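Susach Kitchen Handling Kit: Data Card and README

Release 2, February. Maintained by Ursina Hämmerli and Sorcha Gourlay, Zonusberg.

Summary

The Susach kit is a single-arm package for household handling tasks. It is supplied with a gripper, a head camera, control software and the recordings listed on this card. The recordings are offered to customers who wish to train or test their own control policies before placing an order.

Contents

The release holds 3,276 episodes across 61 task variants. Each episode folder contains the camera stream, the joint log and a short task label. Labels follow the Vergara naming scheme — verb first, then object, then location. The refrigerator group covers opening and closing doors and moving fruit between a table and a compartment.

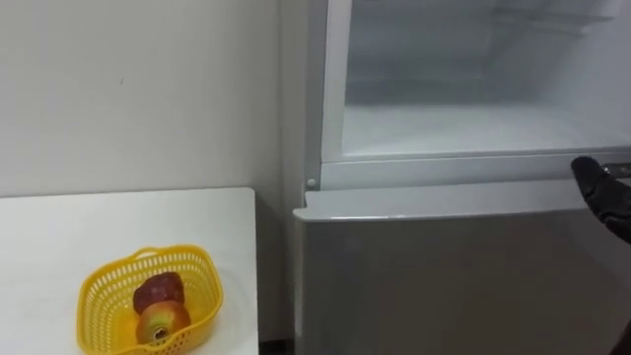 Can the recordings be used with an arm other than the one supplied?

The camera streams and task labels may be used with any arm. Joint logs apply to the Susach arm only and must be converted with the Trovusby tool before use elsewhere.

Known limits

Refrigerator episodes were recorded in two rooms with similar lighting. Glass shelves and door racks are not covered. Customers should run their own trials before relying on results for other appliances.

Support

Requests are answered at the Zonusberg office, except on Sunday. Please quote the release number and the episode folder name. Corrections to task labels are published with the next release.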